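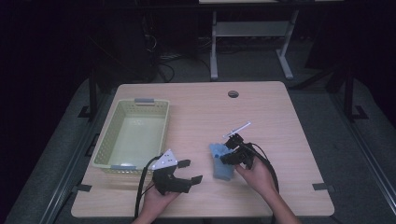 Clementina Esteves wrote in to ask how often I redo the fingertips on the hand-held grippers, and whether the cable or the fingers go first on hers. She runs a pair at Esville and has been through three cables since November. My answer got too long for an email, so it's going up here.

The cable goes first. On our pair it has always been the cable, and always in the same place, the last inch before the body, where it bends every time you turn your wrist. You can do a lot about that for very little money.

Leave a loop. When I took over the Jurdale station the cables ran straight down from the grippers and were tied off tight at the table. It looked tidy and it killed cables. Now I leave enough slack that I can reach the far edge of the table with either hand and roll the wrist both ways without feeling a tug. The left one makes a big loop and then drops toward the floor. The right one runs back along my forearm. I tried them both the same way and didn't like it. If you're left-handed you may want to swap.

The slack can catch on things, baskets mostly. I would still take a snagged cable over a broken one. If it catches, put the gripper down and clear it before you go on.

Second job is the fingers. I check these on Sunday evenings before the week starts. Close the gripper slowly and look at the tips against a bright wall. If you see a wedge of light at one end, a finger has twisted on its mount. Loosen the screws, close the fingers on a flat piece of scrap, and tighten them again while it's closed. Don't use thread locker on these. I did once, and rounded off two screw heads getting them out.

The opening reading wants checking at the same time. With the fingers fully closed ours should say 0, and fully open it should land within 2 counts of 1,000. If it's outside that I redo the zero. It takes a minute, and skipping it has cost me whole afternoons of recordings that had to be thrown away. Soft goods are where it shows worst, a sponge or a folded cloth, where the fingers stop well short of closed and the number is all you have to tell you how hard you're squeezing.

The marker plate on top needs less than people think. Wipe it with a dry cloth. No alcohol, it lifted the print on my first one. If a corner gets scuffed, replace the whole plate and don't touch it up with a pen. Then run the alignment again, even if the new plate went on in exactly the same holes.

For the table, I clip down anything I'd be annoyed to have move, and I clip near the front corners where my arms don't pass over. Before each session I push on the top with both palms. If it shifts at all, I stop and find out why. Last fall it was a loose bolt underneath and it took me most of a day to think of looking there.

On parts: I used to buy cables from Frerichs and they were fine, but the connector shell changed and the new one fouls the body of the gripper unless you file it. I get them from Skelgate now. They're stiffer out of the bag and loosen up after a few days. I swap ours at 2,000 grasps whether they look bad or not, and look them over every 50. Bend the cable near the body while watching the reading. If the number jumps, it's done, don't tape it.

Clementina, I'd start with the loop. If three have gone since November I would bet yours are tied too short. Send me the length from the body to your first tie and I'll measure mine.

Still on my list is the zip tie under the left side, which has a sharp cut end facing the cable.

Posted 2024-06-02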